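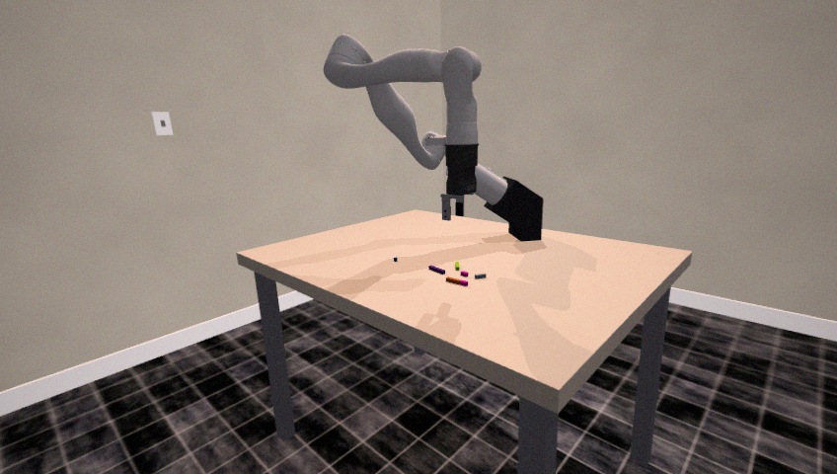 Figura 7.1. Brazo simulado con pinza de dos dedos sobre la mesa de prácticas del capítulo. Las seis piezas pequeñas están repartidas por el tablero y la pinza no sujeta ninguna.

Capítulo 7
Enseñar con las manos: demostraciones guiadas y a distancia

7.1 Antes de mover nada

Quien haya aprendido a amasar pan con una abuela, o a aparcar con un padre de paciencia limitada, sabe que hay conocimientos que se transmiten mal por escrito. Uno puede leer tres veces que la masa debe quedar «elástica pero no pegajosa» y seguir sin enterarse de nada hasta que alguien le coge las manos y se las pone encima de la masa. En los seis capítulos anteriores hemos hecho un poco lo contrario: hemos escrito recetas. Definimos sistemas de referencia, calculamos la cinemática inversa, planificamos trayectorias que evitaban obstáculos y, si todo iba bien, el brazo hacía lo que le habíamos dicho. El lector que haya resuelto los ejercicios del capítulo 6 recordará además cuántas líneas hicieron falta para recoger una sola pieza de la mesa, y lo poco que duró la alegría cuando giramos esa misma pieza unos grados.

En este capítulo vamos a cambiar de oficio. Dejaremos de escribir recetas durante un buen rato y nos pondremos a enseñar. La persona ejecuta la tarea, el sistema registra lo que ocurre y más adelante - ya en el capítulo 8 - un modelo intentará extraer de esos registros una forma de actuar que sirva también en situaciones que no estaban en ellos. De momento nos quedamos en la primera mitad del asunto, la demostración, que suele despacharse en un par de páginas y a la que aquí le vamos a dedicar un capítulo entero. Pido paciencia a los que tengan prisa por llegar a las redes neuronales. Una demostración mala estropea el trabajo de cualquier algoritmo que venga detrás, y casi todos los disgustos que me han traído los alumnos al despacho empezaban ahí.

Al terminar el capítulo, el lector debería saber distinguir la enseñanza cinestésica de la teleoperación y elegir entre ellas con algún criterio; preparar una sesión de demostraciones, grabarla y revisarla; reconocer los defectos más habituales en una trayectoria demostrada; y decidir qué variables conviene guardar, que son bastantes más de las que uno guarda la primera vez.

7.2 La mesa de prácticas

Volvamos un momento a la figura 7.1, porque esa mesa nos va a acompañar hasta el final del libro. El brazo está montado en el lado opuesto del tablero y trabaja hacia nosotros, de modo que quien lo maneja ve las piezas por delante de la pinza. Fíjese el lector en la disposición: el cubito azul marino ha quedado apartado del resto, mientras que las demás piezas están más próximas entre sí. La barra morada y la barra de dos colores, naranja y magenta, están casi paralelas, las dos en diagonal.

La tarea que usaremos se llama Drolum, por el nombre del entorno de simulación que acompaña al libro, y se enuncia en una frase: hay que coger la barra de dos colores y dejarla junto al cubo azul marino sin tocar ninguna otra pieza. Parece poca cosa. Sin embargo, en esa frase se esconden unas cuantas decisiones que una persona toma sin darse cuenta y que el robot tendrá que sacar de alguna parte. ¿Por qué lado conviene agarrar la barra? ¿Se gira la pinza antes de bajar o mientras baja? ¿Cuánto hay que levantar la pieza para pasar por encima de las demás? ¿Qué significa exactamente «junto a»?

Cuando escribíamos el programa a mano, cada una de esas preguntas acababa convertida en un número. Cuando enseñamos, las respuestas van dentro del gesto. Si el demostrador levanta siempre la barra bien alta antes de desplazarla, el sistema recibirá esa costumbre, y si unas veces la levanta y otras la lleva a ras de tablero, recibirá las dos, con resultados que comentaremos en el apartado 7.6 y que no siempre hacen gracia.

Trabajaremos en simulación durante casi todo el capítulo. Eso nos permite devolver las piezas a una posición inicial conocida, repetir una demostración las veces que haga falta y equivocarnos sin romper nada. A cambio perdemos el contacto directo con el brazo, y por eso el apartado siguiente, dedicado a la enseñanza cinestésica, pide una sesión en el laboratorio. Si el lector estudia por su cuenta y no tiene acceso a un brazo físico, puede leerlo igualmente; procuraré describir las sensaciones con detalle, aunque ya advierto que describir sensaciones es un género difícil.

7.3 Llevar el brazo de la mano

La forma más antigua de mostrar una tarea a un brazo robótico consiste en agarrarlo y moverlo. El controlador compensa el peso de los eslabones, las articulaciones ceden a la fuerza de la persona y los codificadores anotan los ángulos a intervalos regulares. A esto lo llamamos enseñanza cinestésica, y tiene una virtud que conviene apreciar: todo lo que se graba es, por construcción, alcanzable por el robot. No hay que traducir el movimiento de un cuerpo humano al de una máquina con otras proporciones, y nos ahorramos así el llamado problema de la correspondencia, del que hablaremos en el apartado 7.5.

Ahora bien, la primera vez que uno lleva un brazo de la mano suele sorprenderse de lo torpe que resulta. Incluso con la gravedad bien compensada queda la inercia, queda el rozamiento y queda el hecho, nada despreciable, de que tenemos dos manos y el brazo tiene más articulaciones que eso. Los principiantes empujan desde la muñeca y dejan que el codo vaya donde quiera. La pinza llega a su sitio, sí, pero el codo ha hecho por el camino una excursión que luego aparece fielmente en los datos.

Mi consejo es el que daba siempre Ikechukwu Uzor, con quien compartí las prácticas de esta asignatura varios cursos: una mano en la muñeca y la otra cerca del codo, los pies separados, y un ensayo completo sin grabar antes de la primera toma. Lo del ensayo parece una pérdida de tiempo. En el grupo de Zuritz, donde recogimos buena parte del material de este capítulo, descartamos 53 demostraciones en la primera tanda, casi todas de gente que había empezado a grabar sin haber ensayado (entre ellos, para ser justos, un servidor).

Hay otra dificultad que se comenta menos. La persona que guía el brazo suele estar metida en medio de la escena. Si además de los ángulos queremos guardar imágenes de una cámara, como haremos a partir del capítulo 9, en todas ellas aparecerán unas manos que más tarde, cuando el robot actúe solo, ya no estarán. El remedio clásico es reproducir la trayectoria una segunda vez, sin nadie cerca, y grabar entonces las imágenes. Funciona bien siempre que las piezas se hayan devuelto con cuidado a su posición de partida.

7.4 Llevar el brazo de lejos

La alternativa es la teleoperación. El demostrador maneja un mando, un ratón de seis ejes, un par de controladores de realidad virtual o un segundo brazo más pequeño, y el robot reproduce sus órdenes. En simulación es el camino natural, porque a un brazo simulado no hay manera de cogerlo de la muñeca.

Para los ejercicios de Drolum basta con el teclado, aunque quien pueda conseguir un mando lo agradecerá. Las órdenes se interpretan como pequeños desplazamientos de la pinza en el sistema de referencia de la mesa, y la cinemática inversa se encarga del resto. El lector notará enseguida dos cosas. La primera es que cuesta juzgar la profundidad en una pantalla, sobre todo al bajar. Ayudan las sombras sobre el tablero y ayuda también cambiar de punto de vista antes de cerrar los dedos. La segunda es que, con un teclado, uno tiende a mover un eje cada vez: primero a la izquierda, luego hacia delante, luego abajo. Salen trayectorias en escalera, correctas en su resultado y bastante feas de aprender.

El conjunto de datos Cusance, que se descarga con el material del libro, contiene 2297 demostraciones de la tarea, todas teleoperadas en simulación. De ellas, 219 se hicieron con teclado y las demás con mando. Están etiquetadas, y merece la pena abrir unas cuantas de cada clase y mirarlas despacio antes de grabar las propias. Verá el lector que los buenos demostradores se parecen poco entre sí en el recorrido y mucho en el final: todos frenan antes del agarre, alinean los dedos con la pieza y esperan un instante antes de levantar. Esa pequeña pausa tiene su importancia y volveremos a ella cuando hablemos de segmentación.

Actividad inicial

Conviene hacer esta actividad antes de seguir leyendo, en parejas si es posible. Lleva una tarde tranquila.

1. Abra el entorno Drolum y cargue la disposición de la figura 7.1. Sin tocar los mandos, escriba en un papel los pasos que seguiría para completar la tarea, con el detalle que le parezca suficiente.

2. Realice la tarea por teleoperación hasta conseguirla con soltura. No grabe todavía.

3. Grabe cinco demostraciones seguidas, restableciendo la escena entre una y otra.

4. Intercambie las grabaciones con su pareja. Cada uno debe escribir los pasos que observa en las demostraciones del otro, sin haber leído su papel del punto 1.

5. Comparen las dos listas. Anoten qué pasos aparecen en las grabaciones y faltaban en el papel, y guarden esas notas para el apartado 7.6.

Los lectores que dispongan del brazo Van Dijk del laboratorio pueden repetir los puntos 3 y 4 con enseñanza cinestésica. En ese caso, trabajen siempre con la velocidad limitada y con una segunda persona junto a la parada de emergencia. El procedimiento completo de puesta en marcha está en el apéndice C, página 124, y hay que leerlo antes de encender el equipo.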